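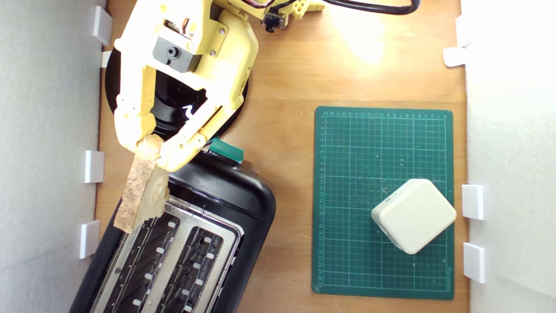
The Gremimton Institute is an independent laboratory for the testing of robot arms, grippers, cameras and controllers. It was founded to give schools, small manufacturers and research groups a place where such equipment can be compared under the same conditions. Everyday tasks form the core of the program, such as lowering a slice of toast toward the slot of a two-slice toaster with a two-fingered gripper. Bread bends, tears and sheds crumbs, and it shows differences between grippers that a steel block does not.

Our Facilities
The Institute operates from the Rieger Building in Urnel, where 20 test stations are open to members. Stations are laid out to a common plan, and objects may be placed on a ruled cutting mat so that positions can be recorded and repeated. Members may bring their own arms or use those held by the Institute. Cameras are compared both on the arm and at fixed points near the table.

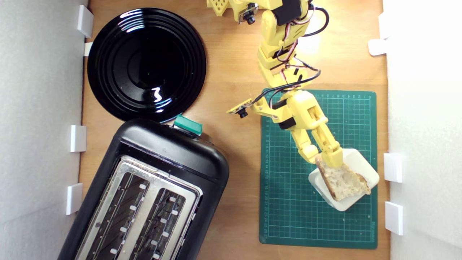 How We Test
Each gripper is put through 50 trials per task with one controller, and the full set is then repeated with a second. Finger shape, pad surface and closing force are noted before the first trial. Soft and irregular items, including torn pieces of bread, are held between the finger pads and checked for slipping and crushing.
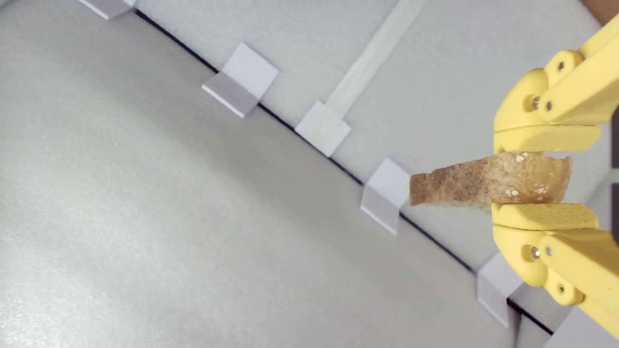 Results are scored on a scale of 100 and sent to the member in a written report. A member may request a second round of trials after changing a part or a setting. Reports remain private unless the member agrees to their release.

Membership
The Institute currently serves 32 member organizations. Applications from the Nerance region and beyond are accepted each January.

Page last revised 2018-03-06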